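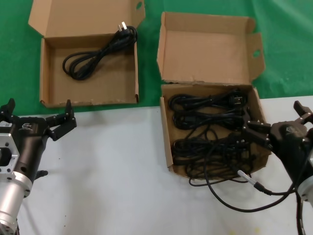
Cable boxes: mystery cords, tangles, and how we finally got them sorted

Posted Tue 13 October by the Flenley help desk

Status: Resolved (one small item left open, see the end)
Category: Storage and supplies
Location: Back room, Flenley

Original request

Hello, and sorry in advance for the length of this one. I went to the back room this morning for a spare power cord, because the one on the laminator had started cutting out whenever you so much as breathed on it, and I came away half an hour later with no cord and a sore thumb. The cords are all in one of the cardboard boxes, and they have knitted themselves together. I got hold of one plug and pulled, and the whole nest came up out of the box with it. I put it all back down as gently as I could, but some of it is hanging over the front and I was afraid to make it worse.

There's a second box of the same kind next to it with hardly anything in it. Could somebody please tell me what the two boxes are supposed to be for? And could I have a cord for the laminator when one comes loose? No terrible rush, but the Stindik people are expecting their menus laminated before the end of the week, and I did promise.

Reply from the help desk, first look

Thank you for writing this up so kindly, and please don't feel bad about it. That box has been a trouble spot since February, when we cleared out the old front office and everything with a plug on it got dropped in together. I remember thinking at the time that we'd go through it the following week. Well, here we are.

I've been back there and had a look with both boxes open side by side on the table. The one on the left has a single black power cord in it, in a loose coil, with a plug with flat metal prongs on the end, and that's all. The one on the right has the big bundle, all black cords, looped over and under each other, and yes, a few loops have slid down over the front onto the white part of the table. I could make out a plug connector toward the upper right of the heap, and I suspect it's the one you pulled on.

To answer your first question, the left box was meant for cords that have been tested and are ready to be taken, and the right one for everything else. I'm sorry to say this was never written down anywhere, and the boxes are plain brown and look just alike, so there was no way on earth you could have known.

Please try the cord in the left box on your laminator and let me know how you get on. Before you do, would you check the end that goes into the machine? Ours takes the common three-slot kind that you see on a lot of office equipment, and I didn't take that one out to see what's on its other end.

Follow-up from requester

It fits! The laminator came right on and has stayed on through a whole stack of menus, even when I jiggled it on purpose. So it was the old cord all along. I've bent the old one into a bow and put a piece of masking tape on it that says BAD in large letters, and it's on my desk because I didn't want to add it to the tangle. Where should bad ones go?

I also feel a bit guilty about having taken the only good one. If you'd like company while you do the untangling, I have a free hour after lunch and I find that sort of thing quite soothing, as long as nobody hurries me.

Reply from the help desk

I'm so glad. Bad cords should go in the electronics recycling tub by the side door, and if you could cut the plug off first that would be a kindness, since people do fish things out of that tub and carry them home. Make sure it's unplugged from everything before you snip it, of course.

And yes, please, I'd love the company. Here are my notes on how we went about it, which I'm leaving in the ticket because I know this will come up again and I'd like whoever gets it next to have a head start.

Notes from the untangling

We started with the loops already hanging over the front of the box. My instinct was to shove them back in and tip the whole lot out onto the table, and we very nearly did that, but I'm glad we held off. Working from the loose strands gave us somewhere to begin. Tipping a tangle over mostly turns it upside down, and you lose track of whatever you'd figured out.

The trick, if it deserves the name, is to find a plug and feed it backward through the loops. Pulling on the middle of a cord tightens everything around it. We each took a plug and followed our own cord with our fingertips, calling out when we crossed over each other — it felt a little like a parlor game. When one of us got stuck, we laid that plug over the side of the box and picked another, and by the time we came back to the first one it had often come free by itself.

There was one bad patch near the bottom where a cord had been tied around a few of the others, I suppose by some well-meaning person who wanted to keep them neat. The knot had pulled very small. A knitting needle is the best thing for this, or the cap of a pen. Please don't use scissors or a screwdriver, as it's very easy to nick the outer covering without noticing, and a nicked cord has to be thrown away.

All told it took us 78 minutes, with a break for tea. I'd set aside 60, so I wasn't too far off.

Sorting and checking

Once everything was laid out we went through it in this order:

1. Wipe the cord down with a dry cloth from one end to the other. You feel cracks and flat spots through the cloth much better than you see them.
2. Look at both ends. Anything with a bent prong, a loose prong or a brown mark on the plug goes straight to the recycling pile, with no second chances.
3. Plug it into the little desk lamp from the Cisternas room, which takes the same kind of cord, and wiggle gently at both ends. If the light flickers, out it goes.
4. Coil it loosely, about as wide as a saucer, and fasten it with a strip of the hook-and-loop tape. Leave the plug on the outside where a person can see it.
5. Into the left-hand box if it's good.

We ended up with 27 cords in all, which surprised both of us, as we'd have guessed far fewer. Most were fine. The failures were nearly all at the machine end, where the cord bends down behind whatever it's plugged into, so if you're setting something up against a wall, please leave it a little breathing room.

A few had ends that didn't match anything we own. We talked over keeping them "just in case," and I'll admit I argued on the side of keeping them, having been brought up that way. In the end we offered them to Gerness, who look after a good deal of older equipment, and they were happy to have them.

About the boxes themselves

Both boxes are staying. They're perfectly decent corrugated cardboard, the lids fold back and stand up out of your way, and the oval hand holes make them easy to carry over to the table. The front edge of the left one has gotten a bit scuffed, but it's sound enough.

What we've changed is the labeling. READY TO USE is now written in marker on the inside of one lid and NEEDS CHECKING on the inside of the other, so you see the words when the box is open and you're about to put something in. There's a roll of hook-and-loop tape in the drawer under the table. If you bring a cord back, please coil and fasten it before it goes in. A cord tossed in loose will find the others, I promise you.

If you don't know whether a cord is good, use the NEEDS CHECKING box. It's no trouble at all. I'd much sooner test one that turns out fine than have someone get halfway through a job with a bad one.

Follow-up from requester

Thank you for a very pleasant afternoon! The menus have gone over to Stindik and they were delighted with them. I did want to mention one more thing while the ticket's open. When I went back for my cardigan, there was already a loose cord lying across the top of the READY box, not coiled, no strip on it. I've fastened it and moved it over to the other box, as I didn't know where it had been. I don't mean to get anyone in trouble.

Would it be worth putting a note on the back room door? I have nice handwriting and a free evening.

Reply from the help desk

You did just the right thing with it. I tested that one this morning and it's fine, so it's back with the good ones. A note on the door would be lovely, and please keep it friendly. People are usually carrying something heavy when they come through there and they aren't in the mood to be told off.

Still open: we have 3 longer cords that won't coil down small enough for the lid to close over them. They're hanging on the coat hook behind the door for now, which isn't ideal, as they get mixed up with scarves. If anyone has a spare hook, or a wider box they aren't using, please add a comment below and I'll come and fetch it. I'll mark the rest of this as resolved.

Comment added

We have a wide flat box in the Cisternas room that used to hold printer paper. It's yours if you want it. It's on top of the cabinet, and you'll need the step stool.

Comment added

Oh, wonderful, thank you. I'll be up after the mail comes. And if the desk lamp is missed, it's in the back room with me, and I'll bring it up on the same trip.

Related tickets
- Laminator cuts out when moved
- Desk lamp borrowed from Cisternas room
- Where do dead batteries go?
- Extension cords: who has them all?
- Drawer under back room table sticks
- Hook-and-loop tape, reorder

Contact the Flenley help desk | © Flenley | Back to top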